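Trodville Community Kitchen: Soup Program, Progress Report
To: Precious Pretorius, Tamiru Fund
From: Mimoza Mladenović, kitchen lead
02/11/2021

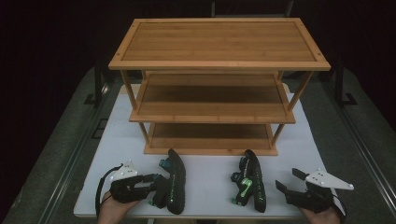 Where the soup stands

Your grant was for developing four soups that can be cooked in bulk, frozen, and reheated by people who own one pot and have had a long day. Two are finished. The other two are at the stage I would call "edible" and Gert Kekana, who cooks them, calls "nearly there."

The lentil and carrot is done. We cut the cumin by half after the first tasting, when the comments ran to "brave." The chicken and barley is also done, provided the barley is cooked separately and added at the end. Before we learned this, it absorbed all of the broth overnight and could be served in slices.

The potato and leek remains a problem. Potatoes go grainy in the freezer. Gert has tried waxy ones, floury ones, and blending the lot, and blended is winning. The tomato and white bean tastes fine but looks like something you'd use to grout a shower. Elikem Zakaria wants to hold back a third of the beans and stir them in whole. We try that next.

Numbers

We have packed 698 portions so far and handed out all but 203, which are in the chest freezer, labeled. The early batches were labeled in a pen that did not survive freezing, so a few households received a surprise.

Money

Spending is on plan except for onions, which I underestimated badly. Containers came in under budget after Tsz-kin Liao talked the supplier, Bimton, into selling us lids and tubs as a set. The difference has gone into onions.

Things that went wrong

The big stockpot scorched during a double batch of lentils. We now cook lentils in single batches and stir them more than anyone would like. The recipe cards went out with "1 tbsp salt" where it should have said "1 tsp." We heard about it promptly. Corrected cards are in every bag.

Next

Finish the potato and leek, fix the beans, and hold one more tasting before the end of February. You are welcome to come. Please bring your own spoon, as ours keep leaving with the guests.

The receipts are with Tsz-kin, in date order, apart from the onions, which have their own envelope.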